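양말이랑 작은 천, 바구니에 어떻게 보관하세요?
생활수납 게시판 | 답글 4

inna_r
양말, 손수건, 행주를 서랍 없이 바구니로만 관리해 보려고 합니다. 예전에는 80리터 리빙박스에 다 넣었는데 밑에 있는 건 안 쓰게 되더군요. 지금은 하늘색 플라스틱 바구니를 탁자에 올려놓고 검은 천은 뒤쪽과 오른쪽, 분홍색은 앞쪽에 둡니다.
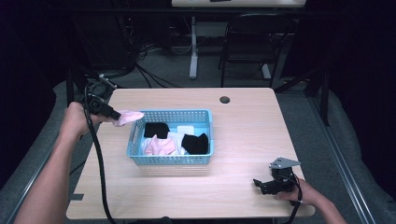

흰색은 그 사이에 끼우는 식입니다. 문제는 양말입니다. 접어서 넣어도 며칠 지나면 다 섞입니다. 칸막이를 사야 할까요?

Re: 칸막이는 필요 없습니다
danilo69
저는 칸막이 샀다가 버렸습니다. 작은 천은 세워서 꽂으면 서로 받쳐 줍니다. 양말도 세 번 접어서 세우세요. 눕혀서 쌓으면 꺼낼 때마다 무너집니다.

Re: Re: 칸막이는 필요 없습니다
루마란
세워 꽂는 건 바구니가 꽉 찼을 때 얘기고요. 반만 차면 다 쓰러집니다. 저는 Lusness 칸막이 3년째 쓰는데 괜찮습니다. 그리고 행주랑 양말은 바구니를 따로 쓰세요. 세탁도 따로 하실 거잖아요.

Re: 접는 자리부터
eirini_g
바구니 위에서 바로 접어 넣지 말고 탁자를 비운 다음 펼쳐 놓고 접으세요. 크기가 맞아야 세우든 눕히든 됩니다. 저는 폭 20cm로 맞춥니다. 나무 상판이면 시작하기 전에 마른 천으로 한 번 닦으세요. 밝은색 나무는 작은 티가 있어도 눈에 잘 안 띄는데 검은 천에는 바로 붙습니다.

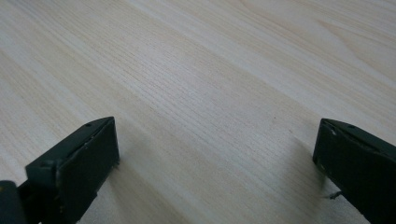
Re: 정리하고 다시 씁니다
inna_r
답글 감사합니다. 행주는 따로 빼기로 했습니다. 20cm는 양말에는 너무 넓어서 반으로 줄였습니다. 칸막이는 일단 안 사고 11월까지 세워서 써 보겠습니다. 루마란 님 말씀대로 쓰러지면 그때 다시 여쭤볼게요.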